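Makamard Cinema, Hall 2 – safety walk-through before the premiere night
Date of inspection: 19/02/2024
Inspected by: Mechthild Hofstetter (house), Asger Egilsson (projection)
Comments written by: Asger Egilsson
Copy to: Waltraud Leitner, Joscha Stüber

The premiere of "Gisus" will fill the hall completely, and we have also the director and four guests on the stage after the film. Therefore the list is longer than for a normal evening. I wrote OK where we found nothing to change. Where I wrote OPEN, somebody has to do something before the doors are opened, and I put the name next to it. Please write your initials on the paper copy in the box office when your point is done.

1. Entrance and lobby

1.1 Main doors open fully to the outside and stay open on the hooks: OK
1.2 Side door to the parking lot opens from inside without key: OK
Comment: It opens, but it is heavy. Mechthild tried it with one hand and it did not go at the first push. The hinge needs oil. It is not a reason to block the door.
1.3 Red carpet flat, edges taped: OPEN (Joscha)
Comment: The carpet from the rental company Bolton is longer than the one we had in November. At the end before the stairs it makes a fold. It must be cut or rolled under and taped on both sides. Please use the wide gray tape, the narrow one did not hold the last time.
1.4 Photo wall stands stable: OPEN (Joscha)
Comment: The wall has two feet and it moves when I push it at the height of my shoulder. Guests will lean on it. Put sandbags on the feet, and leave a free passage behind it so that people can reach the restrooms.
1.5 Popcorn machine, cable and plug: OK
1.6 Fire extinguisher beside the candy counter visible: OPEN (Waltraud)
Comment: The cardboard figure of the captain stands directly in front of it. I like the figure very much, but it has to go to the other side.

2. Stairs and corridors

2.1 Handrails fixed: OK
2.2 Step lights working: OPEN (Asger)
Comment: On the left stairs the third light from the top flickers. I have a spare one in the projection room and I will change it myself.
2.3 Corridors free of boxes: OPEN (Waltraud)
Comment: The boxes with the program booklets are still in the corridor behind row A. They can stay in the office until one hour before the opening.
2.4 Signs for the exits lighted: OK
Comment: We checked with the hall lights off, and also with the screen bright and with the screen dark. From the last row, the right sign is partly covered by the balloon decoration. Mechthild has taken down the balloons already during the inspection. 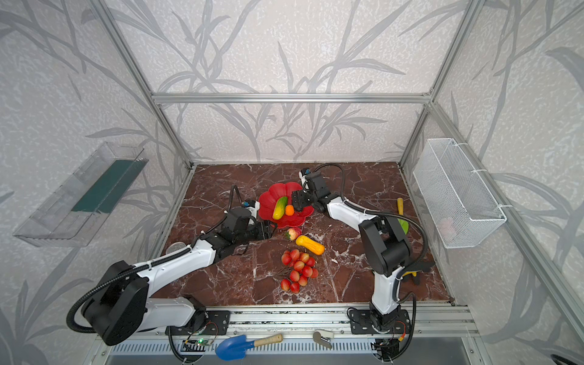

3. Hall and seats

3.1 Seats fixed to the floor, no loose arms: OPEN (Joscha)
Comment: Row F, seat 6, the left arm is loose. If it cannot be repaired, please take the seat out of the sale and put the ribbon over it. The ticket is not yet sold, I asked.
3.2 Wheelchair places free and flat: OK
Comment: Three places are reserved. The companion chairs must stand beside them, and they should not come forward into the aisle. The people from the festival office wanted to put a camera tripod there and I said no. They can use the corner behind the last row.
3.3 Aisles free along the full length: OK
3.4 3D glasses cleaned and dry: OK
Comment: It is not really a safety point, but after the complaints with the second "Amrani" film I prefer to have it on the list. The glasses go back into the washing machine after every showing, also when it is late.
3.5 Sound level measured at full volume: OK
Comment: The battle under the ice is the loudest part of the film. We played this reel twice and sat in row B and in row M. In row B it is loud, but inside our limit. I ask that nobody changes the level on the evening, even if the guests of the distributor ask in a friendly way.
3.6 Warning for flashing light: OPEN (Waltraud)
Comment: The film has a long sequence with fast white flashes when the ship leaves the planet. The notice must hang at the box office and at the hall door, and it must be also on the ticket page. On the ticket page I did not find it.

4. Stage

4.1 Stage steps with white edge: OK
4.2 Microphone cables taped: OPEN (Asger)
Comment: We will know the places of the chairs only after the rehearsal. I tape them after that.
4.3 Chairs at a safe distance from the front edge: OK
Comment: Mr. Minami (Tetsuya Minami, moderator) likes to stand up and walk when he talks. I have put a strip of light tape on the floor, and he promised to stay behind it – we will see.
4.4 Curtain motor, emergency stop: OK
Comment: Tested two times. The curtain stops at once.
4.5 Fog machine: NOT PERMITTED
Comment: The distributor asked for fog when the guests come in. The smoke detectors in the ceiling above the stage cannot be switched off while there is public in the hall, and I do not want to discuss this again. Colored light is possible.

5. Projection room

5.1 Ventilation of the projector: OK
Comment: Filter changed.
5.2 Lamp hours under the limit: OK
Comment: The counter is still under 4,000 hours, and with the three showings planned it stays under.
5.3 Door closed and locked during the film: OK
Comment: The last time visitors came up to see "how it works". They are welcome after the showing, with me.
5.4 Emergency light and flashlight: OPEN (Asger)
Comment: The flashlight is there but the batteries are weak. New ones are ordered.

6. People and evacuation

6.1 Every staff member knows the meeting point: OPEN (Mechthild)
Comment: Two of the evening helpers are new. Mechthild will walk the way with them before the opening, from the hall to the meeting point beside the bicycle stand.
6.2 Announcement text at the microphone: OK
Comment: The text is in the plastic cover, in English and German. It must be read slowly. If the film is stopped, I turn on the hall lights first and the announcement comes after.
6.3 First aid box complete: OPEN (Waltraud)
Comment: The cold packs are missing, and the small scissors.

Second look at all open points: after the stage rehearsal, Mechthild and me. Waltraud, if the carpet is cut before, please keep the rest piece – Bolton wants it back.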